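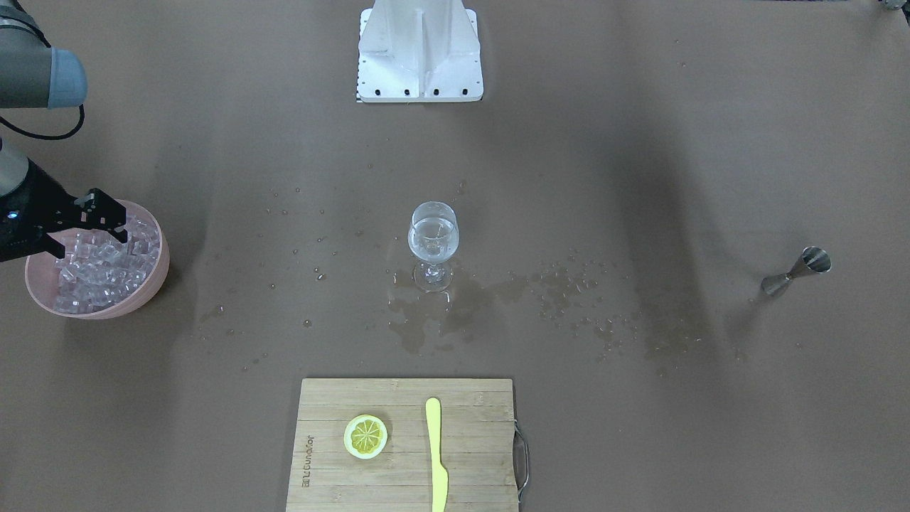 Damp at home: where the water comes from and where it goes
Speaker notes, Revathi Panicker
Evening talk at Kerkside, start 7 p.m., questions until the tea is finished

Slide 1. Welcome

Say good evening and wait for the people who are still looking for a chair. Introduce myself. I worked for many years in building surveys, first for Tovar and now on my own, and most of that work was in older apartments with wet corners and unhappy tenants. Tell them I will speak slowly and they can stop me at any time if a word is not clear.

Ask for hands: who has wiped a window this winter? Who has painted over a black spot and seen it come back? Keep my own hand up for both.

Slide 2. Three kinds of damp

People use one word for three problems, and the repairs are different.

Rain coming in from outside. A broken gutter, a cracked sill, missing mortar. The stain often grows after bad weather.

Water from a pipe. It does not care about the weather. Look for it near the bathroom, under the sink, behind the washing machine.

Condensation. Water that was already in the air of the room and settles on a cold surface. Tonight is mostly about this one.

Do not spend long on rising damp. Someone will ask. I am glad to talk about it after the break, but it would eat the whole evening.

Slide 3. The air carries water

Air always holds some water that we can't see. Warm air can hold more than cold air. When warm air touches something cold, it cools, and at a certain temperature it can't keep all its water any longer. This temperature is called the dew point.

Give the example of the glass. You take a cold drink outside in July, and soon the glass is wet on the outside. The glass is not leaking. My grandmother in Kottayam put a saucer under every cold glass, and if you forgot the saucer you heard about it for the rest of the visit. (Pause, people usually laugh here. If they don't, go on.)

Then say: in winter your window is the cold glass, and your bedroom is July.

Slide 4. Where the water in the air comes from

Breathing. Cooking without a lid. Showers. Drying clothes on a rack in the living room. Fish tanks, many plants, a gas heater without a flue.

Ask them to guess which is the biggest in their own home. In the Kulard survey we visited 150 apartments, and people nearly always blamed the shower. Very often it was the laundry. A full load of wet clothes gives up its water to the room, and the room has to put it somewhere.

Slide 5. Where the water goes

It goes to the coldest place. Window glass first, then the metal parts of the frame, then the outside corners of the room, then behind the wardrobe where the air does not move. This is why mold likes the back of a wardrobe so much, and why we find it so late.

The surface also matters. Bare plaster drinks the water, so it feels dry to the hand and is wet inside. Gloss paint, tile, and plastic do not drink. On them the water stays on top, and small drops join into bigger ones until they are heavy enough to run down.

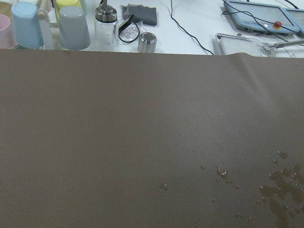 Water on a smooth brown sheet: separate drops, and puddles where drops have merged.

When it stays on top you can wipe it, and you should wipe it, in the morning, with a cloth that you then wring out in the sink. Please do not hang the wet cloth on the radiator. The water goes back into the air and you will meet it again tomorrow.

Slide 6. How to measure

A small humidity meter is cheap and good enough. Put it on a shelf, away from the window and the heater, and leave it for a day before you believe it. Write down the number in the morning and in the evening for two weeks. Write also what you did: cooked, washed, had guests.

Show my own notebook from March. Pass it around. Remember to get it back this time.

I like to see between 40 and 60 percent. Above 70 for many hours every day, you will have mold somewhere, even if you have not found it yet.

Slide 7. What to do without spending money

Lids on pots. Kitchen door closed while you cook. Bathroom door closed after the shower, window open or fan on until the mirror is clear. Laundry in one room with the window a little open and the door shut.

Air the rooms hard and short, five to ten minutes with windows wide open.

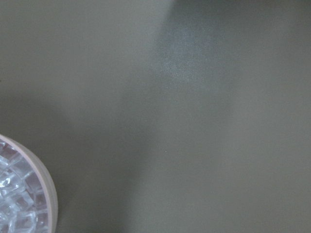 Many people tell me this wastes heat. The air in a room holds very little heat compared with the walls and furniture, so after ten minutes the walls are still warm and the new air warms up quickly. A window left tilted all day is worse, for it cools the wall around it and gives you a new cold place.

Move the wardrobe away from the outside wall by the width of a hand.

Keep the unused bedroom a little warm. If you turn it off completely and leave the door open, you have built a trap for water.

Slide 8. What to do with some money

A good bathroom fan that runs on after you leave. In the Nunura building the owners changed the fans before they touched the windows, and I think the order was correct. New tight windows without new ventilation can make an old flat worse.

A dehumidifier helps while you look for the cause. Empty the tank, clean the filter.

Insulation on the inside of a wall: ask someone who knows. I have seen it done badly too often to recommend it from a stage.

Slide 9. Questions

If nobody begins, ask the front row about their bathroom fan. Leaflets are on the table by the door, and the meters can be borrowed for two weeks against a signature.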